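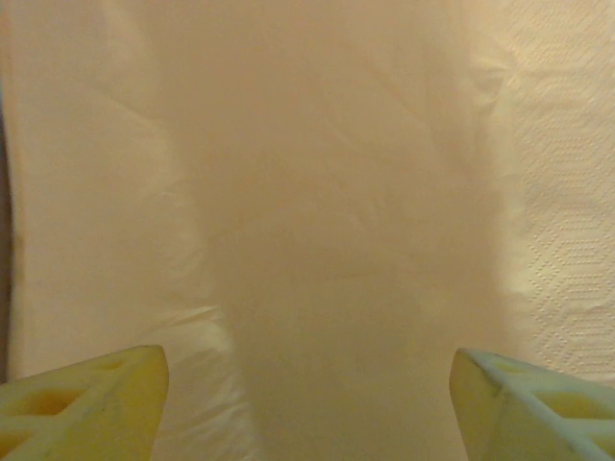 El papel del juego de merienda Bralik, arrugado y visto muy de cerca.

Buscar en las reseñas… Escriba una palabra Buscar

Compré el juego de merienda Bralik en septiembre, en una tienda de Istitz que vende artículos de papel y cosas para fiestas pequeñas. Costó 11 euros. Lo digo al principio porque el precio cambia mucho la opinión que uno puede tener: por el doble yo sería más severo, y por la mitad no escribiría nada.

El español no es mi primera lengua, así que pido paciencia con alguna frase. He intentado escribir con cuidado.

El juego contiene papel suave, vasos de papel, pajitas para beber y un vaso amarillo para ponerlas de pie. En la tienda había también un estuche con cremallera de color verde menta, de la serie Huaranga, que se paga aparte. Lo tomé también, y hablaré de él más abajo.

Empiezo por el papel, porque es lo que más se usa. El paquete trae alrededor de 70 hojas. Es de color crema, no de un blanco fuerte, y esto a mí me gusta: en una mesa gris clara como la mía queda más cálido. Es blando y se arruga con mucha facilidad. Quien desea doblar servilletas en forma de flor debe buscar otra cosa, las esquinas no guardan la forma. Para limpiarse los dedos, en cambio, es muy agradable. No deja pelusa en la mano, y esto lo miré con atención porque el papel que compraba antes dejaba pelusa por todas partes.

Con líquidos es correcto. Probé con zumo de manzana, una cantidad pequeña, y una sola hoja bastó. Con leche necesité dos. Si se frota demasiado se rompe, pero esto me parece normal en un papel de esta clase.

Los vasos son ocho. Son blancos, sin dibujo, y al principio los encontré un poco tristes; ahora pienso que está bien, se puede escribir encima el nombre de cada persona con un lápiz blando. Con bebida fría resisten una tarde entera. Con té caliente se sostienen mal: la pared cede un poco al apretar y hay que cogerlos por arriba. En el envase no se dice nada sobre bebidas calientes, así que no puedo reclamar, pero yo habría agradecido una línea de aviso.
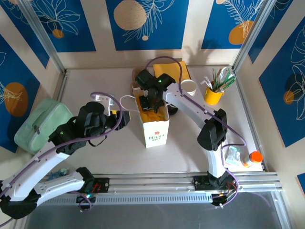
Las pajitas, verdes y blancas, son la parte alegre del juego. De pie en el vaso amarillo se abren hacia fuera como un ramo, y casi todos mis invitados toman una aunque no la necesiten. El vaso tiene la boca bastante ancha, y cuando quedan pocas pajitas se acuestan todas hacia un lado. Yo pongo entonces una hoja de papel doblada en el fondo y el problema desaparece. En la mesa le doy siempre el mismo sitio, el rincón de atrás a la derecha, donde nadie lo empuja con la manga.

Falta en el juego algo para servir la comida. Un plato llano, una bandeja de cartón, cualquier cosa. Muchas veces termino por dejar los dulces en su propia caja abierta, en el centro, como hice con la blanca de letras rojas LOTTE, y cada uno toma de ahí. Funciona, y hay menos que lavar, pero en un producto que se llama «de merienda» yo esperaba un recipiente. Si Bralik prepara una segunda versión, es lo primero que pediría.

Ahora el estuche. El color menta es bonito y el tirador oscuro de la cremallera se encuentra rápido con los dedos. Lo uso para llevar lo pequeño: sobres, alguna bolsita transparente, una cuchara. La cremallera corre bien hasta la mitad y después hay que ayudarla un poco con la otra mano —el mío, por lo menos, es así, no sé si es un defecto general—. Vacío no se mantiene derecho solo, hay que apoyarlo en una pared. Lleno, se mantiene mejor. No lo he lavado todavía y no puedo decir cómo sale del agua.

He usado todo esto durante cinco semanas, casi siempre por la tarde, hacia la hora en que en mi país ya se cena y aquí apenas se merienda. Me costó acostumbrarme a este horario y todavía como demasiados dulces por culpa de él. El papel aún no se ha terminado. De los vasos me quedan dos, los demás se fueron con las visitas y con el té.

Un detalle sobre el embalaje: las hojas vienen en una bolsa que se abre por arriba y que no se puede volver a cerrar. Conviene pasarlas a una caja el mismo día. Yo no lo hice y las primeras hojas se doblaron por los bordes. Para limpiar da lo mismo, para poner en la mesa con invitados ya no tanto.

Lo que me ha gustado: el papel, las pajitas, el color del estuche.

Lo que no: los vasos con bebida caliente, la bolsa que no cierra, la ausencia de un plato.

Mi nota es un siete sobre diez para el juego y un seis para el estuche. Volvería a comprar el papel si lo vendieran suelto; en la tienda de Istitz me dijeron que por ahora sólo se vende con el conjunto entero. Preguntaré otra vez cuando se me acabe el paquete, y si hay cambio lo añadiré a esta reseña.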